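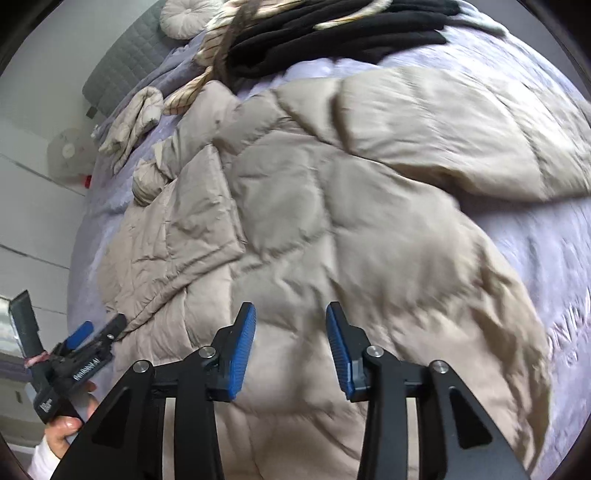

3. Budgéter un poste de collecte à pinces portatives

Rappel de la séance précédente : le projet Jurnance porte sur des tâches domestiques (literie, linge, rangement). La collecte se fait à la main, avec des pinces tenues par un opérateur. Le bras robotisé n'intervient qu'à la phase d'essai. Il ne figure donc pas dans le budget étudié ici.

3.1 Ce que l'on achète

Un poste comprend deux pinces, une par main. Pour chaque pince, distinguer quatre lignes :
- la structure (plaques, pivots, traverse) ;
- les patins de contact ;
- la caméra et son support ;
- le câblage, le stockage et la recharge.

Les patins bleus striés sont des consommables. Ils s'inscrivent en fonctionnement, même lorsque le premier jeu est livré avec la pince. L'erreur est fréquente dans les dossiers rendus l'an dernier.

Prévoir aussi le matériel de la tâche elle-même. Pour un lit : couette, drap-housse, couverture, coussin. Les textiles épais et les textiles fins ne se saisissent pas de la même façon, il faut des deux. Compter un jeu de rechange pour le lavage.

3.2 Devis à comparer

Deux offres ont été reçues en mars.

Hanex : 1 415 euros par pince, caméra comprise. Patins vendus à part, 336 euros le lot de 30. Délai de livraison de 6 semaines.

Geerts : structure seule, à monter. Prix unitaire plus bas, mais la caméra, le support et les heures d'assemblage restent à chiffrer. Le devis ne précise pas le délai.

On ne compare pas ces deux montants directement. Ramener d'abord chaque offre au coût d'un poste complet, prêt à enregistrer, puis ajouter une année de consommables.

Pour Hanex, deux pinces et un lot de patins donnent 2 × 1 415 + 336 = 3 166 euros, hors textiles et hors port.

3.3 Planning

Le site de Motcombe ouvre une seule pièce au départ. Commander un poste, le mettre en service, relever l'usure des patins, puis décider du second. Le marché doit prévoir cette deuxième tranche en option, au même prix unitaire.

Étiqueter chaque pince dès la réception et reporter le repère dans le registre d'inventaire. Les retours en atelier se font par pince et non par poste.

À préparer pour la prochaine séance : le tableau de coût complet de l'offre Geerts, avec vos hypothèses d'heures de montage écrites en clair. Une page, sans annexe.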